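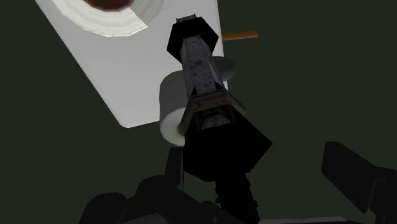
White roll and white panel against a grey-green wall.

Satuna Paper Towel Holder, wall mount
Reviewed by Kusum Rawat, 18 December 2018

I bought the Satuna in October to replace a cheap holder that came off the wall twice. It has been up next to my stove since then and gets used many times a day.

In the box you get the arm, a back plate, two screws, two wall plugs and a strip of adhesive. The instructions say the adhesive is enough on tile. I have painted drywall, so I used the screws. It took 15 minutes with a hand drill, and most of that was finding the level. The plate covers the holes from the old holder, which saved me some filling and painting.

The roll slides on from the right and a small cap holds it in place. The cap is stiff for the first week and then loosens up. Tearing with one hand works if you pull down and a little to the side. Pull straight toward you and the roll keeps turning — I ended up with four sheets on the counter more than once. There is a tension spring inside the arm, but it is weak.

Big rolls are a problem. The arm sits close to the wall, and a new jumbo roll rubs against the paint until you have used up the first few layers. Regular rolls fit fine.

Cleaning is easy. The finish wipes down with dish soap and has not picked up any rust spots, even with steam from the kettle. The Kisach model I had before was pitted after one summer.

My sister has the Uchida countertop stand, and it tears better than this one. It also takes up room I don't have. If you have the counter space, get that. If you need something on the wall and buy regular rolls, the Satuna is good enough for the price.

Three and a half stars.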